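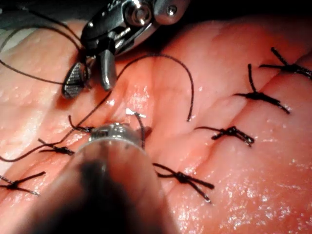

Opened by: lodhi_reading_circle
Posted May 28, 2020
Ticket 446, category: Library catalog and reviews
Status: open, waiting on member

Hi all, me again with the book review pages. I run the left politics shelf for the Lodhi reading circle, and since the catalog moved over to the new server our review of the Bresov book (the one on worker councils and city budgets) has been showing up under the wrong title. Click on it and you get the heading for the Plarnness pamphlet on rent strikes, then our review text, then the Plarnness footnotes. It reads like one very confused author!

What I've tried so far, so you don't have to ask:

Cleared the cache and logged out and in again. No change.

Opened the page on my phone, on the data plan and off the home wifi. Same wrong heading.

Re-saved the review without changing a word. The heading came right for a minute or so and I got very excited, then I refreshed and it was Plarnness again.

Deleted the tag "municipal socialism" and added it back. This did nothing to the heading, but it did knock the review off the topic page, so please put that one on the list too (sorry, my own fault).

Update, same evening. I went through the export file line by line, with tea. There are 169 reviews in it and 2 of them carry the same record number, 26. One is Bresov and the other is, guess who, Plarnness. I think the old site let us reuse a number when a review was pulled, and we did pull the Plarnness one back in December when half the circle wanted a rewrite (long argument about whether a pamphlet that skips the tenants' own minutes can call itself a history, I'll spare you). It went back up after the rewrite and must have grabbed a number that was already taken.

I tried giving Plarnness a new number from the edit screen, but the box is grayed out for me. Is that an admin thing? If somebody at Brustthorpe hosting can change it from your end, I'd be very grateful. Please leave Bresov as it is, we've printed that link on the discussion sheet and people are already using it.

Second update. Reply from support came in, thank you, that was quick! You asked whether the comments are mixed up as well. Yes, they are. The long thread on whether elected councils can really say no to a ministry belongs to Bresov, and the short one about the landlord survey belongs to Plarnness. Right now they all sit together under the one heading.

Still to do: new number for Plarnness, comments split, topic page tag fixed. I'll check the page again once you've been in and post here.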